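Category: Workbenches & Assembly Furniture > Bench Systems

Posted in December by Ulises Fuentealba

Pamden Elia Sectional Workbench, White Top

The Elia is a two-section workbench for light assembly, kitting and inspection. Each section stands on its own frame and is bolted to its neighbour through the end rails. Overall length with both sections joined is 2000 mm. Depth and height are set at time of order.

The top is supplied in white only. The grey offered with the earlier Hilirholm bench has been discontinued, and remaining grey panels are held for warranty replacement. Panels from the two ranges are not interchangeable, as the fixing centres differ.

Joining hardware is packed in the left-hand frame carton. Level each section before the end rails are drawn together, then tighten the bolts from the rear forward. Final adjustment is made at the feet. Do not pull a misaligned joint level with the bolts; this distorts the rail and voids the frame warranty.

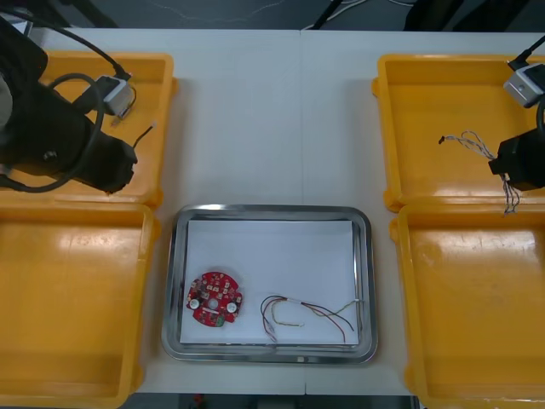
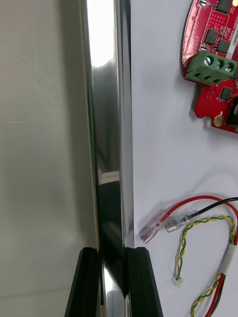
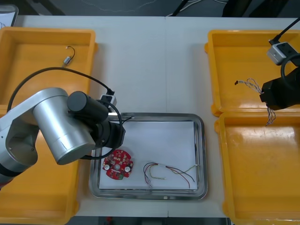
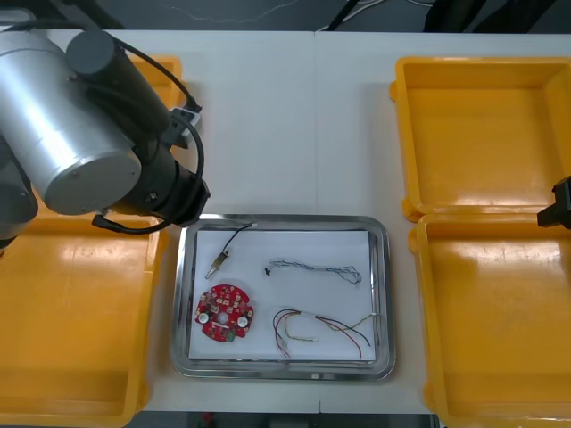
Distributed loads should be kept clear of the front overhang. Vices and arbor presses require the Levchenko underplate, ordered separately under part no. 2647. The underplate spans both frame rails and must be fitted before the top goes on. Retrofitting is possible but involves removing the panel and all perimeter screws.

Clean with a neutral detergent and a soft cloth. Isopropyl alcohol may be used for ink and flux residue. Abrasive pads will dull the surface, and solvent-based cleaners attack the edge sealant. Resealing compound in white is stocked in single cartridges.

Frames are powder-coated and suitable for dry indoor areas. For washdown areas or unheated sheds, enquire about the galvanised frame, which is made to order and cannot be returned.

Freight is by pallet, two cartons and one crated top per bench. A tail-lift truck must be requested when the order is placed. Check the crate corners before signing the consignment note; edge damage reported after signing is handled as a freight claim.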